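Gruppentarife: "Die Namen kommen immer zuletzt"

Wer mit einem Verein, einem Chor oder einer Hilfsorganisation fliegt, bucht in der Regel anders als ein Einzelreisender. Wie das im Alltag abläuft, haben wir die Leiterin der Gruppenabteilung beim Reisebüro Tangate in Vass gefragt. Sie arbeitet seit 20 Jahren mit Gruppentarifen und betreut vor allem Organisationen, die regelmäßig Leute an denselben Ort schicken. Im Oktober, wenn die Anfragen für das Frühjahr kommen, ist bei ihr am meisten los.

Ein Gruppentarif sei zunächst einmal nicht unbedingt billiger, sagt sie. "Das ist der häufigste Irrtum. Die Leute schauen im Internet nach, sehen dort einen einzelnen Platz für wenig Geld und meinen, mit dreißig Personen müsste es noch weniger kosten." Der günstige Preis gelte aber oft nur für die letzten paar Plätze einer Buchungsklasse. Wer eine größere Zahl auf einmal anfragt, bekomme einen Mischpreis. Dafür seien die Plätze gesichert, und man müsse die Namen der Reisenden nicht sofort angeben.

Gerade dieser Punkt ist für viele ihrer Kunden entscheidend. Eine Organisation weiß im Herbst, dass sie im Mai fliegen will, aber noch nicht, wer mitkommt. "Die Namen kommen immer zuletzt", sagt sie. "Erst steht das Ziel, dann das Datum, dann streitet man über das Gepäck, und ganz am Schluss kommt eine Liste, auf der zwei Leute mit Spitznamen eingetragen sind."
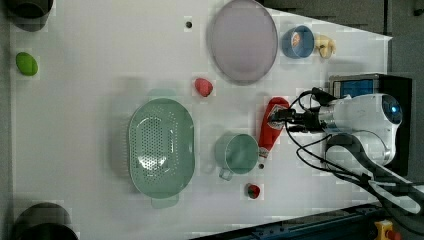
Solche Fehler können teuer werden. Der Name auf dem Ticket muss mit dem im Pass übereinstimmen. Vor der Ausstellung der Tickets lässt sich fast alles noch kostenlos ändern, danach kommt es auf die Fluggesellschaft an. In einem Fall hat ein Kunde 80 Euro für die Korrektur eines einzigen Buchstabens bezahlt. In einem anderen Fall wurde die Änderung ganz abgelehnt, und das Ticket musste neu gekauft werden, zum Tagespreis. Sie bittet deshalb inzwischen jede Gruppe um Kopien der Passseiten und tippt die Namen selbst ab.

Erfasst wird das alles in Kernel, dem Buchungsprogramm des Hauses. Es meldet, wann eine Anzahlung fällig ist und bis wann Plätze zurückgegeben werden können. "Früher hatte ich dafür einen Wandkalender. Der war übersichtlicher, aber er hat mir keine Mails geschickt."

Die Fristen hält sie für das eigentliche Thema. Im Vertrag steht meist, wie viele Plätze ohne Kosten zurückgegeben werden dürfen und bis zu welchem Tag. Wird die Frist verpasst, zahlt die Gruppe auch für leere Sitze. Die größte Buchung, die sie bisher hatte, war eine Chorreise nach Ruluren mit 245 Sängern und Begleitpersonen, verteilt auf mehrere Flüge. Kurz vor der Rückgabefrist sagten ganze Familien ab. "Wir haben bis zum letzten Nachmittag telefoniert und dann um 16 Uhr die endgültige Zahl gemeldet. Eine Stunde später wäre es zu spät gewesen."

Auch beim Gepäck lohnt sich eine frühe Anfrage. Hilfsorganisationen bekommen bei einigen Fluggesellschaften ein zusätzliches Gepäckstück pro Person, müssen dafür aber eine Bescheinigung vorlegen - und zwar vor der Buchung. Nachträglich werde das selten anerkannt. Instrumente, Rollstühle und medizinisches Material müssen ohnehin einzeln angemeldet werden, mit Maßen und Gewicht.

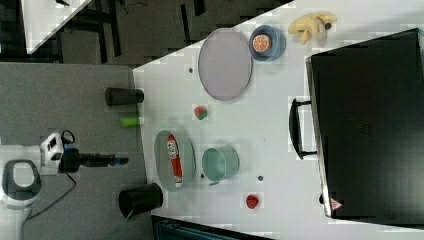 Auf die Frage, ob sich eine Gruppenbuchung auch für kleine Vereine lohnt, antwortet sie zurückhaltend. Die meisten Gesellschaften sprechen ab zehn Personen von einer Gruppe. Bei zehn oder zwölf Reisenden rechnet sie beide Varianten durch und legt sie dem Kunden nebeneinander. Manchmal sei es einfacher, alle einzeln zu buchen, vor allem wenn die Namen schon feststehen und niemand getrennt zurückfliegen will. Einmal lag der Unterschied bei knapp 500 Euro für die ganze Gruppe, zugunsten der Einzelbuchung. "Das sage ich dann auch. Die kommen trotzdem wieder."

Getrennte Rückflüge sind übrigens möglich, aber begrenzt. Wer privat ein paar Tage anhängen möchte, sollte das bei der ersten Anfrage erwähnen. Später muss die betreffende Person oft aus der Gruppe herausgelöst werden und verliert den Gruppenpreis.

Was sie sich von den Kunden wünscht? Eine einzige Ansprechperson, sagt sie, und eine Telefonnummer, unter der diese Person tagsüber zu erreichen ist. Bei manchen Vereinen schreiben ihr vier Leute, die voneinander nichts wissen, und jeder nennt eine andere Teilnehmerzahl. Sie nimmt dann die aus der letzten Mail und fragt noch einmal nach.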